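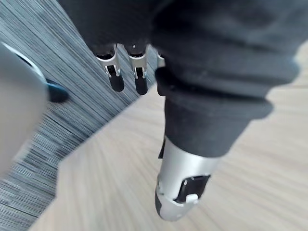 The Brinero Open Day is a public demonstration of robots held every year by the Brinero workshop in the town of Siltska. It began as a small meeting for local technical students and later was opened to all visitors. The program is mostly about robot hands and arms, and how they behave near cloth, furniture and people. Some of the machines are shown dressed: thick, dark gray fabric with a brushed surface hangs over the metal and is gathered into a kind of cuff, with silver fingers with black rubber tips coming out from under it. The workshop calls this "the sleeve question", and it has been part of the program from the second edition.

History

The first open day was organized by Dulce Ledesma, at that time head of training at Brinero. It took place in the former Marchuk printing house, where the workshop still rents the ground floor. In the early years visitors were allowed to watch only from the doorway. Later the demonstrations were moved to the front hall, and the old room is now used for storage and for the coats of the guests.

The most recent edition described in the workshop's bulletin is that of September 2024. It had been planned for April, but the date was changed while the hall was being repainted.

Program

A visit lasts 90 minutes and is divided into nine short stations. At most of them an operator performs one task and then answers questions — usually the answers take longer than the task. Typical tasks are lifting a folded towel, turning a door handle and passing a cup to another arm.

The station on clothing deals with the problem that loose fabric can get caught in a joint or hide a part of the hand from a camera. Operators compare sleeves of different length and weight, and visitors may touch the samples on a separate table. The last station is a discussion, for which no registration is needed.

Sterlow session

On the evening before the open day there is a closed session named after Sterlow, the street on which the building stands. It is meant for teachers, who receive the task sheets in advance and can try 2 of the stations by themselves. Notes from the session are printed in the bulletin, but only in the local language.

See also

Robot hand
Marchuk printing house
Technical education in Siltska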